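6.3 False "Object Held" after a missed grasp (fault 41)
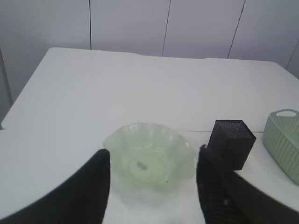

Fault 41 means the Foltard controller reported a grip that the load check could not confirm. The sales sheet calls the grip sensor self-correcting. We have not found it so. Pale, see-through items give the most trouble: with a frosted green glass bowl on a white tabletop, the lower outline fades into the table, and a ruffled rim gives the fingertips an uneven edge to close on.

CAUTION: Do not clear fault 41 from the panel with glass between the fingers. Clearing it restarts the lift.

1. Press Stop. Wait for the drive light to go out.
2. Open the fingers with the hand release. Support the item first.
3. Check the item for chips before you use it again.
4. Write down the grip count. Over 3000, replace both finger pads.
5. Run test 14 with the fingers empty. If it reports "held," take the arm out of service.

Note: Passing test 14 does not prove the sensor is good. Unit 1131 passed it twice and dropped a dish the same afternoon.

Revised September 7, 2018, T. Vasconcelos. The Rosodow firmware fix promised for October is untested here.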